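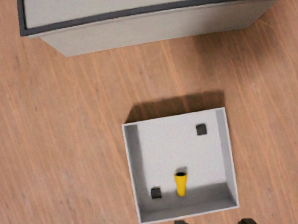
My thumb went in February. Not a fall, not a door. I lifted a pan of potatoes off the hob with my left hand, the way I've done most nights of my adult life, and something on the thumb side of the wrist said no. Sharp, hot, gone. Then back again when I turned the key in the front door. Then back when I picked up a mug, and by bedtime I couldn't pull my own sock up without swearing.

I did what everyone does, which was nothing. Gave it a fortnight. Rubbed it. Bought a tube of something that smelt of rugby changing rooms. Told people I'd "slept on it funny" and went on typing, driving, and wringing out dishcloths like a woman with a grudge.

De Quervain's, as it happens. Say it how you like, I've heard four versions from four professionals. Two tendons run from the forearm to the thumb through a tight little tunnel at the wrist, and when the lining of that tunnel thickens up, the tendons stop gliding nicely. They catch, they ache, they complain. New mothers get it from scooping babies up under the arms. Gardeners get it from secateurs. I got it, best guess, from a phone held in one hand and a bad habit of lifting everything heavy with my thumb stuck out like a hitchhiker.

There's a test you'll find all over the internet. Thumb in the palm, fingers over it, tip the wrist down towards the little finger. I did it at the kitchen sink with far too much enthusiasm and had to sit on the floor. Please don't copy me. It's meant to be done gently, and plenty of perfectly healthy wrists find it a bit sore anyway, so it doesn't prove much on its own.

## Getting seen

My GP was kind and quick. Pressed the spot, I yelped, she nodded. Rest it, splint it, painkillers if they suit you, come back if it isn't shifting. Would an X-ray help? Not much, she said, unless they were looking for arthritis at the base of the thumb, and mine hurt in the wrong place for that.

So the splint. First one was a chemist's wrist splint, which left the thumb free to wave about, so a complete waste of money. It has to hold the thumb. I wish I'd read the packet. The second was a Dirka, soft outer and a metal bar down the thumb side, and I wore it through most of March and it went from navy to a sort of gravy colour. Cooking in it is disgusting. Sleeping in it is fine once you stop hitting yourself in the face. 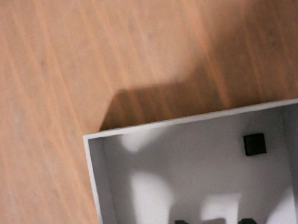

And it did help, a bit. The hot pain went down to a grumble. But every time I took the thing off and carried on as normal, I'd be back at the start by teatime. That went on for weeks. Splint on, feel smug, splint off, pick up the kettle, sulk. The kettle was the worst of them, a big heavy Virk thing that weighs a ton when it's full and has a handle shaped for a much larger person.

In the end I paid for a hand therapist. Grulbridge has one, in two rooms over the Plivmont building, up 17 stairs with a handrail on the left side only. Think about that for a second. A hand clinic.

Hina Ghauri has been treating hands for most of her working life and watches you the whole time you think you're only chatting. She watched me take my coat off. She watched me get my phone out, and unscrew a water bottle, and dig for a pen. Then she told me I used my thumb for everything.

"You pinch the world," she said. "Hardly any of it needs pinching."

She wasn't wrong. I carried my handbag by pinching the strap. I carried plates by pinching the rim. I'd been lifting a 300 page hardback one-handed to read in bed, thumb wedged in the gutter, and wondering why I woke up sore.

## The dull bit that worked

What I wanted was an exercise. Something clever with a rubber band. What I got was a week of noticing, then a list of things to stop.

Two hands under the pan. Forearm through the bag handles. Palms up when you lift, so the elbow does the work and the wrist stays out of it. Phone on a stand, or flat on the table, and use a finger. Jar opener. A smaller kettle, or fill the big one half way, which I could of thought of myself but didn't.

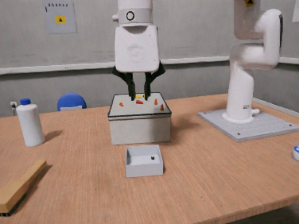 Pinching was the part we spent longest on, as I couldn't give it up altogether and wasn't supposed to. Buttons, coins, tablets out of foil, all of that needs a thumb. But there's pinching and there's squeezing the life out of something, and I only had the one setting. Look at the robot gripper in the picture, the two black fingers angled in from the corners so the narrow tips come close and still leave a small gap between them. That's near enough the shape Hina had me making, thumb and first finger, rounded, tips not quite meeting, wrist straight. My version was nothing like it to begin with. I'd bend the wrist, jam the thumb out sideways and clamp. She'd tap the table. Start again. We did it with cotton wool, then a peg, then a coin, and the rule was to use as little effort as would hold the thing up. I dropped an awful lot of coins.

The strengthening came later, and not until the sore spot had settled enough that pressing it didn't make me flinch. Small stuff. Thumb held still against the other hand, pushing without moving, count of ten. Then a tin of beans, forearm resting on the table, wrist hanging over the edge, lowering slowly. The tin was 430 grams with the can, I put it on the kitchen scales because I'm like that. It felt like nothing on the good side. On the bad side it was plenty.

Some discomfort was allowed. This took me ages to believe. Up to a 2 out of ten while I was doing it, fine, so long as it had gone by the next morning. More than that, do less next time. I kept a little notebook by the toaster with nothing in it but numbers, and the numbers wobbled all over the place, good day, good day, terrible day after I'd grated a load of carrots for a party.

## About the injection

People ask. Yes, I was offered one. Steroid, into the tunnel the tendons run through, and for lots of people it does the job and they're done with it. I've a friend who had it in her lunch hour and was back knitting within the fortnight. There are downsides to talk through with whoever's holding the needle: it can sting like mad for a day or two, it can leave a pale patch or a dent in the skin, and if you've diabetes your sugars may go up for a while. Surgery exists too, for the stubborn ones. Small operation, opens up the tunnel.

I didn't have either. Not bravery. I was already on the up by the time the appointment came through, and I'm a coward about needles. If it had still been bad I'd have gone, no question.

Worth saying that thumb-side wrist pain isn't always this. Could be the joint at the base of the thumb. Could be a nerve, especially if there's numbness or pins and needles. And if you've landed on your hand, even weeks ago, even lightly, get it looked at, there's a small bone in there that breaks quietly and heals badly. Hot, red, swollen and feeling ill with it – same day, please.

## Now

It's fine, mostly. I can do the potatoes. I can do the key. The Dirka lives in a drawer and comes out for long drives and for the week before Christmas, all that Sellotape.

I still forget, is the truth. I'll be nattering away and realise I've got a full casserole dish in one hand with my thumb stuck out, and there's a twinge, just a little one, and I put it down and pick it up properly. The hardback's been swapped for a paperback. The big kettle went to my brother, who has enormous hands adn hasn't complained yet.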